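Clearing a marker dropout fault on the hand-held gripper
Trundbridge workshop notes, August 2018
Written by Zamfira Vlad

These notes cover one fault: the jaw width reading freezes or jumps while the operator is working, although the fingers still move freely. The fault was first logged during the washroom tasks at Ristbridge, where 276 of 2000 recorded grasps had to be thrown out.

Symptoms

The width trace goes flat for 100 frames or more, then returns at a different value. The software gives no alarm. It holds the last good reading until the marker is found again, so a closed jaw can be stored as an open one. Do not replay such a file on the arm. At Ristbridge a replay drove the fingers into a worktop at full closing speed and bent a finger mount.

Before you start

Stop recording and save the session. Unplug the gripper from the logger. You will need a dry lint-free cloth, a spare marker tag, a 2 mm hex key and a torch.

Checking the marker

1. Hold the gripper level with the jaw opening pointing down.
2. Look through the notch and find the black-and-white tag. All of its edges should be visible with the jaws open.
3. Close the jaws slowly. If the mesh pad creeps over the tag, the pad has lifted and must be glued back down.
4. Check the tag for scratches, lifted corners and water spots. Wipe it once. If the print smears, replace it.

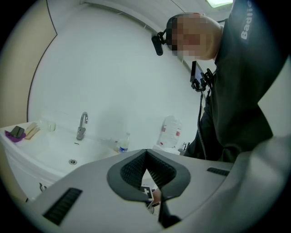
Marker tag seen through the jaw notch, with the gripper held near a washbasin.

Checking the light

Glare gives the same trace as a dirty tag. Open the live view and tilt the gripper slowly to each side. If the reading drops at one angle only, shade the notch with your hand and repeat. A reading that comes back under shade points to glare. Lower the exposure to 600 in the Nakpan settings panel and test again.

Refitting

Tighten the pad screws until they just stop. Overtightening bows the pad and brings the fault back. Reconnect the logger, run the Mistero width check and open and close the jaws ten times. The trace should have no flat sections. If it does, tag the gripper out of service and log the fault against its serial number.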